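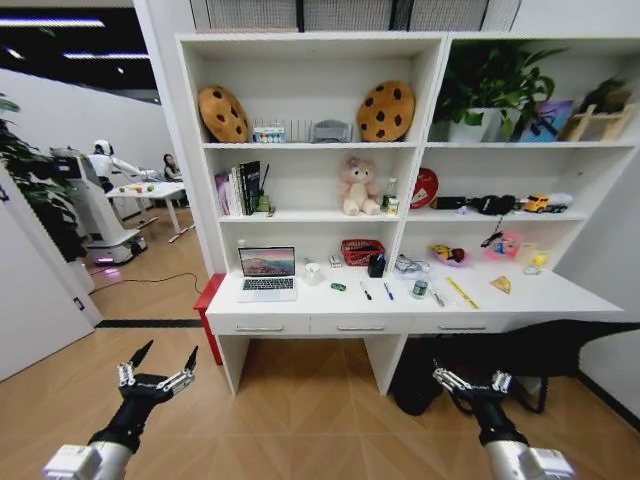

¿Cuánto cuesta montar en un taller compartido un robot que recoja un escritorio? Unos 300 euros en piezas impresas, cables y tornillería, más los motores, que en nuestro caso llegaron de segunda mano y a buen precio.

Os lo cuento porque en el taller de Truritz llevamos desde el invierno con Nusby (así hemos bautizado al proyecto) y esta semana, por fin, hemos cerrado las dos manos. Qué ganas tenía de escribir esto. Los dedos abren del todo, las muñecas giran sin ese chirrido que nos traía locos y el brazo derecho ya no se queda pensando a medio camino.

La prueba que nos hemos puesto es de lo más casera: ordenar la mesa y la estantería. Hay bolis, un rotulador, una regla amarilla, un cuenco rosa con fruta de juguete, hasta una cuña de queso también de juguete (mi favorita, lo confieso). Con las cosas duras y gorditas vamos bien. El boli azul, tumbado en la mesa, es otra historia: los dedos lo empujan y se va rodando. De 50 intentos con bolis y rotuladores salieron bien 3, así que toca cambiar las yemas por otras de silicona más blanda. Los cojines con forma de galleta los dejamos para más adelante, que están en lo alto de la estantería y ahí el brazo llega muy justo.

El control lo lleva Skudorico, un programita que empezamos como broma y que ya tiene su propia carpeta de errores pendientes. Ahora mismo tarda 90 segundos en decidir por dónde coger un vaso. Sí, es una barbaridad, pero en la versión anterior me daba tiempo a hacerme un café!

Lo siguiente es repasar el cableado de los codos y pasar los planos a limpio para colgarlos en la web del taller. Si todo va como debe, en junio estarán las piezas de la mano y la lista de tornillos, con las medidas que de verdad usamos. Quien tenga por casa restos de silicona blanda, que nos escriba al correo del taller, que nos vienen de perlas.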